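Keep Your Old Receipts

My uncle kept every receipt he ever got, in shoeboxes, sorted by year, and we all thought he was nuts. He had the slip for a toaster that died under Carter. When he passed, my cousins threw the lot into a dumpster in one afternoon and felt very grown up about it.

I have since become my uncle, minus the shoeboxes. Mine are in a drawer that no longer closes.

It started with a Holleo dishwasher. The warranty ran five years, the pump quit in the fourth, and the company wanted proof of purchase. I had an email somewhere. I had, to be exact, 4000 emails, and the store had since been bought by a chain called Skevmont, whose website greeted my order number like a stranger at the door. The repair cost me $192. The shoebox would have cost me a pair of shoes.

People say everything is saved now. Saved where, and by whom, and until when? My bank shows me statements back to a point and then offers to mail older ones for a fee. Paper fades too, I grant you, especially the shiny kind they hand out at gas stations. But a faded receipt at least has the manners to stay in the drawer. 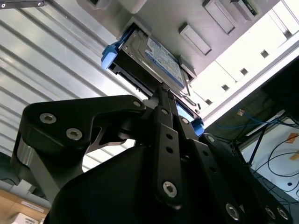
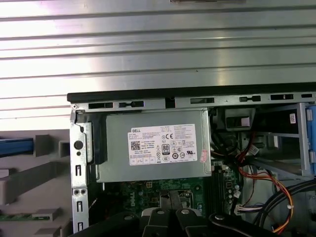

Wallimgate Review, Issue 44, page 29

My daughter tells me to scan them. I have scanned some of them. I then printed the scans, in case, and put those in the drawer on top of the receipts.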